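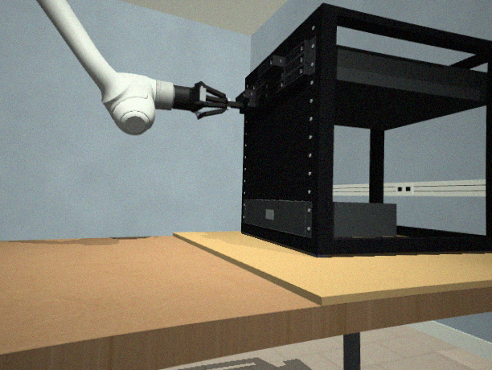 Mirow Rack Cell

The Mirow Rack Cell is a simulation package for practicing robotic work on server racks, sold by Nurik since July. It provides a robot arm, a two-finger gripper, a table and an open-frame rack, all of which exist only as software. Buyers who expect a crate have been known to write in. The package was designed by Demetrio Marín, formerly of the cable-testing firm Moya.

Contents

The standard license includes one room and one rack, along with 938 prepared starting positions for the arm. The rack is fitted with dark modules in the upper part and a larger unit near the floor of the frame. Users can move the viewpoint to the gripper itself, which the manual calls "the honest camera" and most customers call the hard one.
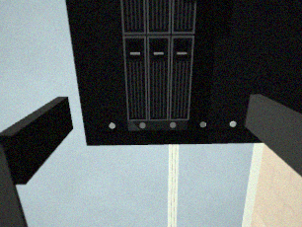

Scoring is done by the package. A run ends when the part is where it should be, when it is not, or when 30 seconds have passed -- the last being the most common result in a new user's first week. The score sheet lists every touch between the gripper and the rack, including those the user would prefer to forget.

The room is plain. Blue walls, a tiled floor and a strip of wall sockets make up the decor, and there are no settings to change them. Marín has described this as a feature. 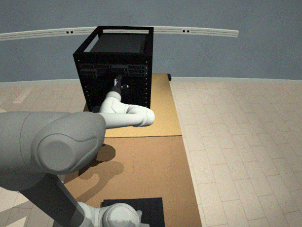 The arm at the front of the rack, with the gripper below the upper modules.

Versions

Version 2 raised the number of starting positions to 1,056 and fixed a fault that let the arm pass through the table. Some users asked for the fault back. A wider rack was promised at the same time and remains promised.
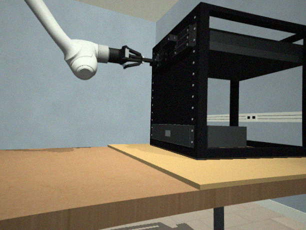 Slim black object held near the left front edge of the rack.

Reception

The trade newsletter Mekmont reviewed the package on 15/08/2018 and praised its shadows, its price and its scoring, in that order. It was cooler on the manual, which spends four pages on installation and one paragraph on the gripper. Nurik has since added a second paragraph.

See also: Mirow Bench Cell; Nurik license terms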